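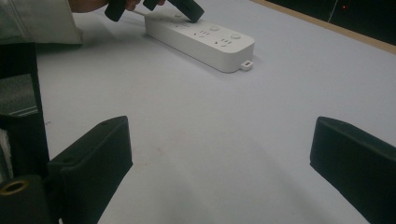 plugging stuff in, one switch at a time. desk day has begun

OK so I have been putting this off since December and today I'm finally doing the cables. All of them. A thread, for anyone else whose desk has a situation going on underneath it.

Background: I moved into the Trevley apartment with one outlet on the wall where the desk goes. One! And it's behind the bookcase, so whatever I plug in there stays plugged in forever, like a houseplant.

So for months I had the old beige strip from college on the floor, and it had one big switch for everything. Turn off the lamp, you turn off the router. Turn off the router, you hear about it from the other room.

The white one up top has round push buttons right on it next to the sockets, and that's the whole reason I bought it. I want to kill the speakers at night and leave the router alone. That is my dream. It's a small dream.

Also a big fan of the little loop at the end with the hole in it. I'm going to hang the thing on the back leg of the desk, off the floor, away from the vacuum. The vacuum and the old strip had a long and ugly relationship.

Step one was taking everything off the desk and unplugging it all. I did this without labeling a single cord. Please learn from me.

I now have a pile of black cords on the bed. One of them is for a printer I gave away. One of them is for something made by a company called Putik and I have never in my life owned anything by Putik. Has anyone? What is it? The end is round.

Replying to a few of you at once: yes I did try it in the label maker, no it doesn't fit, yes I will try it in the label maker again later when I'm tired and hopeful.

Masking tape and a marker. That's the labeling system. I wrote LAMP on the lamp cord and felt like a scientist.

Tip from the cousin who does office setups: label the plug end AND the device end. I'd only done the plug end. Went back and redid them. Fine. She was right — don't tell her.

Measured the run from the outlet to the desk leg and it's 118 inches if you go politely along the baseboard. It's a lot less if you go straight across the rug, and I know some of you live like that.

Spacing matters so much more than I thought. The chunky plugs eat the socket next door. I put the fat black ones at the far end and kept the skinny ones together and it all got easier after that. I wish I'd worked this out before I bought a second strip in a panic two years ago, which by the way is also in the pile.

Someone asked if I'm running one strip off the other. No!! Don't do that. Space heater also goes straight into the wall, never into a strip. This one I'm serious about.

Lunch break. Grilled cheese. Eaten standing up because the desk chair is full of adapters.

Back. I wiped down the tabletop while it was clear and wow, it's a much lighter color than I've been living with. There was a coffee ring from the Lanz mug that I honestly thought was part of the desk.

Cable clips: I got the stick-on kind from Illis Hardware down the hill, a bag of 31, which is a strange number to put in a bag. They're holding so far. I wiped the underside of the desk with rubbing alcohol first and gave it time to dry, because last time they all let go in the middle of the night, one by one. Tick. Tick. Tick.

Don't pull the cords tight when you clip them, by the way. Leave a little slack near the strip or the plugs start creeping out, and then you're on the floor with a flashlight wondering why the monitor hates you.

What's plugged in, final list: monitor, lamp, router, speakers, phone charger. The label maker lost its spot. It had its chance.

Testing the buttons... lamp off, router still on. Speakers off, router STILL ON. I did a lap of the apartment.

One complaint, the white shows everything. I've had it one day and I'm already rubbing at it with my sleeve.

The pile on the bed went into a shoebox marked CORDS ???, and yes, I know I'm supposed to throw them out. The one from Putik is on top in case one of you comes through.

Tomorrow is the TV stand. I looked behind it just now and put the flashlight away again.

Update, somebody says round end could be an electric toothbrush?? Going to look in the bathroom

Not the toothbrush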